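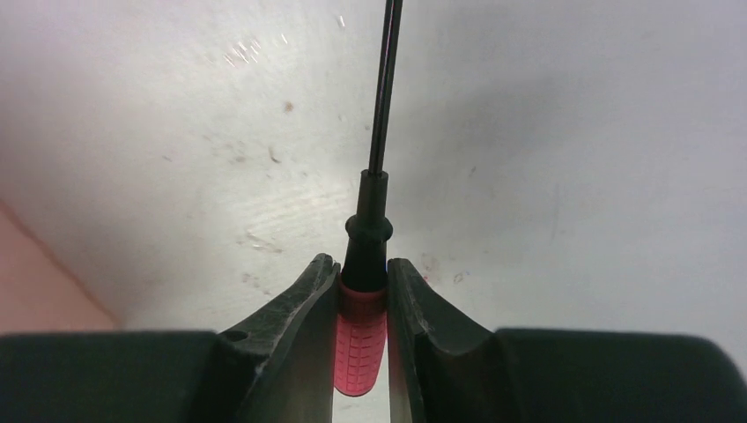 **Stripped screws in an exterior door hinge — drill them out or replace the door?**

The top hinge on our back door has two screws that just spin. The door drags on the threshold and I have to lift it by the knob to get the deadbolt to catch. The house was built by Mendell and we've been in it seven years. The door is solid wood and heavy. A contractor in Flarville quoted me over $500 to rehang it, and I'd like to try something cheaper first. The screws do turn, they just don't bite. Is there a fix that will last through another winter?

Rosine Bailly

---

**Stuart Heywood**

You don't need a new door and you don't need to drill anything out. If the screws turn, the heads are fine and the holes in the jamb are worn.

Shut the door and slide a shim under the latch side so the weight is off the hinge. Then do one screw at a time:

1. Back the old screw out by hand.
2. Drill a pilot hole straight through the jamb and into the framing behind it.
3. Drive in a 3-inch wood screw of the same gauge, and stop when the head is flush.

Do the last few turns by hand. A drill will pull the jamb over before you notice, and then the gap on the latch side gets too wide. Use the holes closest to the door stop — those line up with the stud. The outer ones may miss it.

If the screws are spinning on the door side, long ones won't help. Glue a piece of hardwood dowel in the hole, let it sit overnight, trim it flush and drill a new pilot.

---

**Tiziana Valentini**

Toothpicks and wood glue. Did mine in August and it's still holding, but that's an inside closet door.

---

**Seung-woo Min**

Agree with Stuart on the long screws. I would also check the bottom hinge. On ours the top one was blamed for months and the bottom leaf was bent. Hold a straightedge against it with the door open. If it's bent, replace both hinges with the same size and corner shape, or you'll be chiseling out the mortise.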